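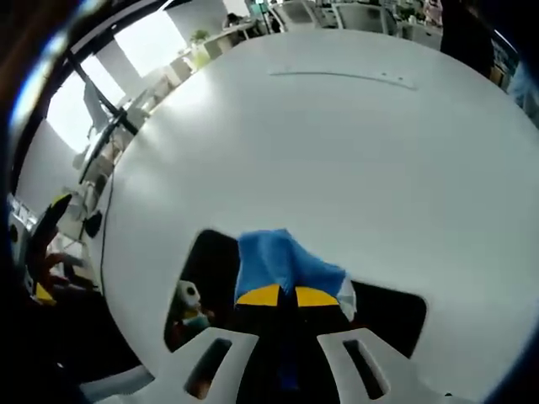

Waiting times for talking therapy in Clumeldale had become so long that some people gave up before a first appointment, Thabiso Shezi told a meeting on the future of the town's counselling service.

The service, run from the Venter Centre on Farham Road, is to offer evening and telephone appointments from the start of next month. It will also take on two more therapists, bringing the team to eight. The changes were confirmed on Oct 25, 2026 after a review that began in May.

According to the review, 169 people were on the waiting list at the end of the summer. Most had been referred by their GP for anxiety, low mood or bereavement. The longest wait was 12 months, and those asking for an appointment outside working hours waited longer than anyone else.

Friederike Vogler, the clinical lead, said the old timetable had been drawn up when nearly all sessions took place during the day.

"We were asking people to leave work at two in the afternoon every week and explain to their manager where they were going," she said. "Plenty of them didn't want to do that, and I can't blame them."

Under the new timetable, sessions will run until 9pm on three evenings a week. People can choose to be seen in person, by telephone or by video, and can change from one to another during their treatment if their therapist agrees. A course of treatment will still normally be 12 sessions, with a review after the first three.

Gurnmont, the charity that funds the service, will pay for the extra posts for two years. It has not said what will happen after that. Pieter Swanepoel, speaking for the charity, said a decision would depend on how many people used the evening sessions and whether the list came down.

Not everyone at the meeting was convinced. Unathi Oosthuizen said telephone sessions were no help to people who shared a small flat and had nowhere private to talk. She asked for a room at the centre to be set aside for anyone who wanted to take a video or telephone session there – a request Vogler said she would look at before the new timetable starts.

There were also questions about young people. The service sees adults only, and 16 and 17-year-olds are referred to a clinic outside the town. That arrangement will stay as it is for now, although the review recommends looking at it again next year.

Theophilus Bawa, who will manage bookings, said people already on the list did not need to apply again. They will be sent a letter asking which times suit them and whether they would accept a telephone or video session. Anyone who does not reply will keep their place and be offered a daytime appointment as before.

New patients can be referred by their GP or can fill in a form at the centre's front desk. The service does not deal with emergencies, and the form gives details of who to contact for urgent help.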